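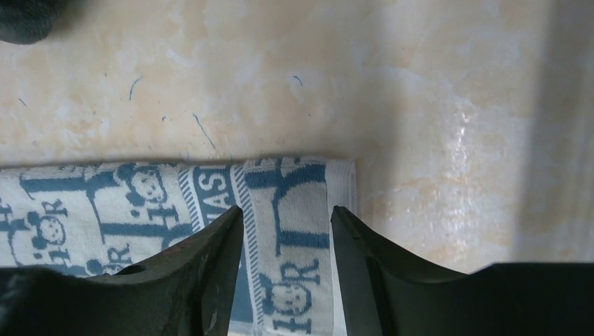 The towel station at Kendix: gripper open over a folded towel, blue threads on the tabletop.

We visited the Kendix workshop in Uvthorpe on 15th April and spent most of the afternoon at one cell, the one that handles folded towels. Liviu Coman looks after it and he had the covers off the spare gripper when we came in, so we started there.

The fingers are dark gray and come to a point, with a small round hole low down in the side. They scuff on the inner faces, and he swaps the pair after 1000 cycles whether they look bad or not. The old ones go in a tray and some get used again for setup work. A swap takes him 35 minutes including the check afterward. For the check he puts down a folded towel, brings the open fingers over it and looks at the wrist camera view. Both tips have to show. If one is missing the camera bracket has slipped, and he loosens two screws and starts over.

Terry cloth sheds. The blue threads on the cream surface are easy to see, and Liviu wipes the table every 100 cycles with a damp cloth. He used to use a brush, but the lint ended up in the finger joints. The joints get opened and cleaned at 400.

We asked about the printed towels. He likes a busy pattern for checking focus, as the letters and the little cartoon faces go soft when the lens is dirty.

Hryhorii Antoniuk from Heydari, who came with us, wanted to know about glare, and there is a shiny spot on the table near the shadow on the right. Liviu plans to move the lamp in September when the cell is down for its yearly service. Parking is behind the building, and you sign in at the side door.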